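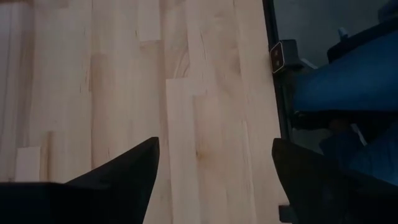
Fig. 4. Butcher-block style top. The strips vary in width and length, with a small knot in one of them.

Section 4: Finishing and Care of Your Trarside Worktop

Read this whole section before you open the oil. The top must be fitted, leveled and screwed down (Section 3) before you start. If the top was supplied factory-oiled, skip to "Routine care."

Color and grain

Differences in color between strips are normal. So are short dark flecks, fine streaks and small sound knots. They are not defects and are not covered by the Jostton warranty. A knot that is loose or open should be reported before any oil is applied. Once the top has been oiled, we treat it as accepted.

New tops darken a little in daylight. Do not leave a chopping board or appliance in one place for the first few weeks, or you will see its outline.

What you need

Worktop oil, one can (supplied)
Sandpaper, 120, 180 and 240 grit
Sanding block
Lint-free cotton cloths
Vacuum with a soft brush
Nitrile gloves
Metal bucket with lid, part filled with water

CAUTION: Cloths soaked in oil can heat up and catch fire without a flame. Put used cloths in the bucket of water, close the lid and keep it outdoors until you can dispose of them. Do not put them in a kitchen bin or leave them folded on the floor.

Preparing the surface

1. Check that the room is at normal living temperature. Keep the windows open a little and turn off any pilot lights.

2. Remove the sink strainer, faucet handles and anything else that can be lifted off. Mask the wall and the front of the cabinets.

3. Sand the top with 120 grit, moving with the grain. Do not use an orbital sander near the sink cutout.

4. Vacuum, then wipe with a damp cloth. The grain will rise and the surface will feel rough. Let it dry fully.

5. Sand again with 180 grit, then 240. Break all sharp edges lightly, including the inside edge of the cutouts.

6. Vacuum again. Do not use a tack cloth.

NOTE: The underside and the end grain must be oiled too. If your top is already screwed down and the underside was not sealed in Section 3, take out the screws and go back. A top oiled on one face only will cup.

Applying the oil

1. Stir the can slowly for 2 minutes. Do not shake it.

2. Start with the end grain and the sink cutout. Apply oil until the wood will not take any more.

3. Pour a small amount onto the top and spread it with a cloth, working with the grain. Keep a wet edge.

4. Wait 18 minutes. If dry patches show, add oil to them.

5. Wipe off all the oil left on the surface. Turn the cloth often. The top should look even, with no wet spots when you look along it toward a window.

6. Leave overnight, then repeat steps 1 to 5. Two coats are enough for most of the top. Give the area by the sink a third.

If the surface is sticky the next morning, too much oil was left on. Rub it with a cloth dampened with fresh oil, then wipe dry right away. Do not sand sticky oil.

First use

Light use is fine the day after the last coat. Keep water off the top for 13 days. During this time do not use cleaning sprays, and dry up spills at once.

Routine care

Wash with a soft cloth, warm water and a little dish soap, then dry. Do not use bleach, steel wool or scouring powder. Steel wool leaves particles in the grain that turn black when wet.

Always use a trivet under hot pans. Do not cut directly on the top.

Re-oil when drops of water no longer bead. In a busy kitchen, expect to do this more often in the first year, mostly around the sink and the kettle.

Removing marks

Light scratches: sand with 240 grit along the grain, wipe clean and oil the spot.
Water rings: as above, but feather the sanding well past the ring.
Black stains: see Section 6, "Stains around metal."
Scorch marks: start with 120 grit. Deep scorching will leave a dip.

Spare oil

Order part no. 19 from the parts list, or ask at the Verbridge counter. Oils from other makers may be used only after the test patch described in Section 6.

Section revised June 22, 2021. K. Kragh, Product Support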